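ok people keep asking what my job is now so. thread. typing this on break, forgive the spelling

short version: I used to do room turnover at Whitlock. guest rooms, staff flats, the lot. strip, fold, hang, reset, next. since June I work in the room where the robot does the hanging and I'm the one who says if it's any good

yellow shirt shift today. bed, pillows, rack, shirt, all day long

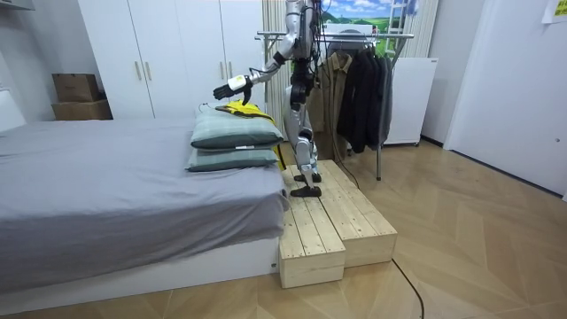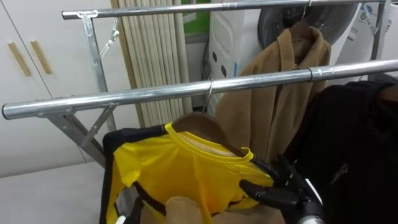
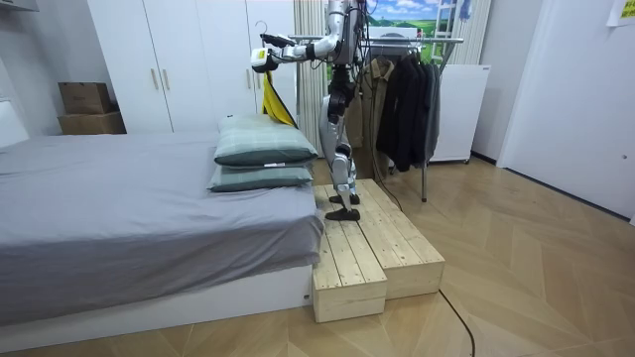
ok so what changed. first thing is my shoulders. seven years of reaching over beds and I had a heating pad in my locker like an old man. haven't plugged it in for a while

second thing, my head is tired instead. didn't expect that. you watch a sleeve for an hour and you have to stay interested in the sleeve

the old job you could drift off. radio on, hands go by themselves, think about dinner. now if I drift I miss the bit where the collar goes wrong and then somebody upstairs gets a bad number and wants to know why

they log every try. 2876 on the board when I clocked in. my old rooms never got counted like that, only if a guest complained

Kyu-ri writes up the tries and she asked me how I knew a shirt was going to slide off. I said you just see it. she said see WHAT. took us most of a morning to get it into words. weight's all on one shoulder, basically. she typed it in and now it's a rule with my initials next to it

kind of proud of that tbh. kind of weird too. that was my thing I knew, now it's in a file

no extra pay for the file btw. Jin-sol raised it. answer was "we'll look at it". still looking

for the ones asking about jobs, straight answer. there were more of us on turnover before. two took the retraining, me and Anas. two went over to the Prerov site, same work, longer bus. the rest of the crew is still on rooms and their hours are the same so far. "so far" is the phrase everyone uses, the managers too

Dorin is one of the ones who moved. we still text. he says send it over to do his fitted sheets. told him get in line

what I'd say to anyone whose place is about to do this: ask who gets trained BEFORE it shows up. we asked after. by then the spots were half decided in somebodys head

also ask about breaks. on rooms you got a breather walking between floors. here you sit, so at first there was no breather, they figured sitting was the breather. it isn't. Joon-young got us ten minutes off the screen every hour and had to send three emails for it

things I miss: stairs (never thought I'd type that), the lady on four who saved us oranges, being done when the rooms were done

things I don't: duvet covers. mattress corners. being yelled at about a hair

slow though. people think it's going to be fast. I can hang a shirt while talking to you and looking for my keys. I've stopped saying that out loud at work, it makes the Imadix guys sad

they're ok the Imadix guys. they eat with us. one of them tried doing a full room with the crew, start to finish, and went very quiet afterward. next day the target for the shift was lower

someone in replys asked am I training my replacement. idk. maybe? I asked my supervisor the same thing in those words and she said the plan is rooms stay with people and the laundry side goes first. I asked for it in writing. got a paragraph. it's on my fridge

anyway laundry side has people too. I know most of them. that's the part I think about on the bus

break's over, shirt's waiting. will answer stuff tonight if I'm not asleep by 9

oh and for whoever asked, yes they're still hiring for rooms, ask at the Whitlock side door, don't bother with the web form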